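Project Sterkinano — serving layout, part 2
Group: Vikas Solanki, Kristýna Koubek

Goal was a table setup people can grab snacks from without bumping elbows. Tested on Monday, budget 50. Sandwiches cut in triangles, crusts off. Bread dries out quick so we plated late.

Layout A — all in one basket. Bad, wedges fell over and the fillings came out. Layout B — basket for wrapped stuff, tray for sandwiches. Better. The raised lip on the tray helps alot. Still need to try it with a full tabel.
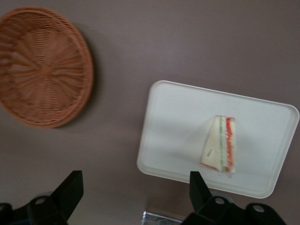 Fig. 5 Layout B, wicker basket and white tray with one sandwich wedge

To do: smaller basket? ask Mr. Amato about labels.

Shares 5 — Comments 0

Recent projects
Havska lunch line survey
Leiva cup stacking
Lalik tray redesign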